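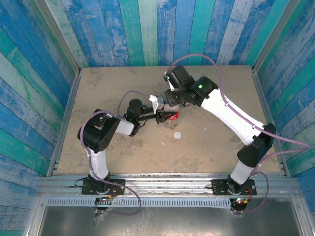
Written by Maite Robles, with corrections from Noelia Calvo
Set-up guide, part 4: getting both arms to agree on where they are
Last touched in March

By now you should have both arms powered, both showing up in Stosent, and the camera feed open in a window somewhere. If you haven't, go back to part 3, as nothing below will make much sense. This part covers the software side of working with two arms on one table: starting the control process, sharing a zero, lining up the camera, teaching the planner what it mustn't hit, and running your first two-handed grasp.

I've written it the way I do it at my own bench. Noelia does steps 6 and 7 the other way round and gets perfectly good results, so don't panic if somebody shows you a different order!

4.1 Starting the control process

1. Open a terminal on the control machine and start Stosent with the two-arm profile. The profile is called pair. Don't use single twice in two terminals (I know it's tempting), they'll fight over the same clock and you'll get jerky motion on both sides.

2. Wait for the line that says both buses are up. The left arm listens on port 3680 and the right arm takes the next one along. If you only see one of them, stop Stosent, unplug the missing arm's data lead at the computer end, plug it back in and start again.

3. Check that left is left. Nudge the left wrist from the jog panel by the smallest step and look at which arm moves. Our convention is left and right as the main camera sees them, so if you're standing on the far side of the cell you'll have them backwards.

4. If they're swapped, open the profile and swap the two serial numbers. Leave the port numbers alone. I once changed both and spent a whole morning going round in circles.

Note: the jog panel remembers its last step size between sessions. Set it back to the smallest before you touch anything.

4.2 Giving both arms the same zero

Each arm knows its own joint angles and nothing else. The planner needs to know how the two bases sit relative to each other, and you give it that with one number: the distance between base centres, measured along the rail.

5. Measure from the centre of one base to the centre of the other with a steel rule. Ours is 584 mm. Yours will be something else, so please don't copy mine, and don't trust the drawing either if anyone has loosened the plates since it was made.

6. Type the figure into the base_gap field, in millimetres, and press Save and Reload. Both arms will appear in the 3D view. If they're drawn facing away from each other, tick the mirror box on the right arm.

7. Send both arms to the home pose and compare the 3D view with the real thing. You're looking for elbows bent the same way and grippers at the same height. A small mismatch is fine for now, the touch test will mop it up.

Caution: home is not always a safe place to go from. If the arms are crossed or close together when you press it, back them off one at a time with the jog panel first. Stosent moves both at once and takes the shortest route through joint space, which can be a startling route indeed.

4.3 Lining up the camera

8. Launch Verhoeven (our perception package, the one with the orange icon) and pick the fixed camera. Let it settle for a few seconds, the exposure hunts a bit at first.

9. Draw the table region. Click the corners of the work surface in order, going clockwise from the back left. Keep inside the metal trim. Shiny edges give the depth estimate a hard time and you'll end up with a ghost ridge down the side of your table.

10. Add a background mask for the walls. With painted planks like ours, blues, teals and pale whites with a streaky finish, the segmenter finds lots of lovely texture to get excited about, and without the mask it'll offer you bits of wall as graspable objects. Set the mask to everything above the table plane and behind the region you just drew.

11. Run the touch test. Verhoeven picks points on the table, the arm hovers over each one, and you tell it how far off it is. Do it for the left arm, then the right. When both are done, save the result under a name you'll recognise later. "test2_final_new" is not that name, and I say so as its author.

Note: scuffs and stains on the surface don't bother the calibration, but small pale bits do sometimes get picked up as objects. You can clear the table, or raise the minimum object size under Filters. I mostly raise the filter.

4.4 Telling the planner what to avoid

The planner is called Iltusitz and it's a cautious soul, which I've come to like. It checks each arm against itself, against the other arm, and against whatever boxes you give it.

12. Load the cell model. It has the table, the three walls and the rail in it already. Check that the table height agrees with what the touch test gave you.

13. Turn on the cable envelope for each arm. The stock arm model is just links and joints, and our cables stand well clear of them, particularly where they arch over to the wrist. The envelope adds a fat invisible sleeve along that path. Planning gets a little slower and you stop snagging things, so it's a good swap.

14. Set the arm-to-arm clearance. I use 42 mm for general moves. For the last bit of a shared grasp the grippers have to come closer than that, so make a second zone called meet, centred on the object, and allow contact between the fingers only. Leave wrists and forearms strict.

Caution: never widen the meet zone to get rid of a planning error. If Iltusitz says it can't find a path, it's nearly always the approach angle. Try tilting one wrist before you loosen anything.

4.5 Your first two-handed grasp

A drinks can is a good first object. It's light, it's a simple shape, and a bright label against a beige table is an easy job for the detector. We use a small red and white one, laid on its side near the middle where both arms can reach it comfortably.

15. In Verhoeven, click the can and choose Lock. Its outline should stay put while the arms are still.

16. Choose the holding arm. I pick left. The holding arm grips first and the other comes in from above, with its fingers ending up beside the first pair.

17. Press Plan and watch the preview all the way through. Then watch it again, looking only at the elbows.

18. Set the speed slider to its lowest mark, put your hand by the stop button, and press Run.

19. When the left gripper has closed, Stosent holds and asks you to confirm before it brings in the right. Look at the real can at this point and not at the screen. The arms hide a good part of the object from the camera by then, so what Verhoeven shows you is partly a memory of where the can was.

20. Confirm, let the right arm finish, and press Release on the right before the left. The other order works too but it tends to drag the can sideways.

If it stops with error 1355, the two arms disagree about where the object is. Nine times out of ten that's a stale touch test, so repeat step 11 for both arms and try again. If it comes back, measure the base gap once more.

Note: the green lights tell you that a joint or board has power. They don't tell you that Stosent is in charge of it. Look for the word ACTIVE beside each arm in the status bar before you believe anything.

Saving your work

Save the profile, the calibration and the planner zones together using Bundle in the Akside menu. If you save them one by one you'll end up pairing last month's camera with this month's zones. Recording and playback of two-arm runs is in part 5.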